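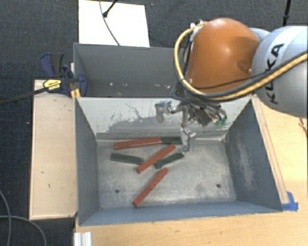
Marion Mackay would have liked the album sooner, but told fans on Friday that she was glad the band had taken its time over it.

Music news

Brustbridge will release their second album, Cadametti, in October, with the first single out next week. The record has 11 tracks, and Mackay sings lead on all but one of them. Drummer Pongsak Kamolrat wrote the closing song, "Dukow", which has been part of the live set since the spring.

The band last put out new music five years ago. Guitarist Decha Phetsri said the songs were finished last winter and then recorded again from scratch, this time with a string section - something they had wanted to try on their debut.

A short tour will follow the release. It opens at the Peeters, which holds almost 3000 people, and tickets go on sale at the end of the month. The first 100 orders from the band's own shop will come with a signed lyric sheet. Support acts have not yet been named.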